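Egg carton

An egg carton (also egg box, esp. in British use) is a container for carrying and storing whole eggs, most often chicken eggs. Each egg sits in its own cup, kept apart from its neighbors. Usual form – a tray of cups with a hinged lid. Sold in most grocery stores. See also: Egg tray, Egg crate.

Materials

Molded paper pulp, foam, clear plastic. Pulp is the oldest of the three still in wide use, made from recycled paper and water pressed over a form. Foam is light and cheap, now restricted in some places. Clear plastic lets a shopper check for cracks without lifting the lid. Shape is much the same in all three: tapered cups, narrow at the bottom, so the egg hangs by its sides and doesn't rest on its tip.

Sizes

The dozen (two rows of six) is standard in the United States. Half dozens and 18-packs also common. Flats of 30 for bakeries and resturants. The small four-cup carton, two by two, is less often seen in big stores – farm stands, gift packs, single-person households. The Neagu pattern four-cup has a shallow lid and a tab on the front edge. The Brutholm pattern is deeper, takes jumbo eggs, has no tab. Both stack.

Filling by hand

Lid folded all the way back first. Eggs usually go from a bowl or basket to the cups one at a time, large end up. This keeps the air cell at the top and the yolk near the middle. Held lightly around the widest part, lowered, let go once the shell touches the sides of the cup. Closing is done last, with light pressure at the front edge only. A lid that won't sit flat generally means an egg too big for the cup.

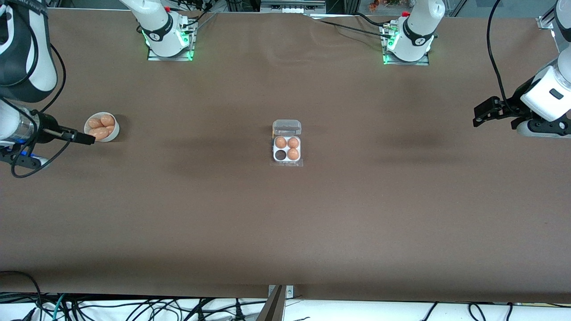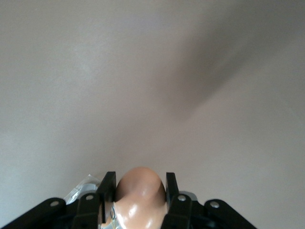 First picture: four eggs in a white bowl, with an open four-cup carton of clear plastic. Second picture: a plain wall.

Bowls used for loose eggs are best small and smooth inside. Piled eggs crack where the shells meet, so deep piles are avoided.

Reuse

Pulp cartons are often saved for starting seeds (April sowing in cooler areas), sorting screws, paint cups. Reuse for eggs is allowed in some places and not in others. Plastic ones can be rinsed, pulp can't. The Filtska price list has 7 kinds of empty carton, 2 of them four-cup, sold in packs of 81.

Notes

Sizes and pattern names after the Jotbridge packing guide. Section on duck eggs still needs writting.

Last edited Oct 10, 2024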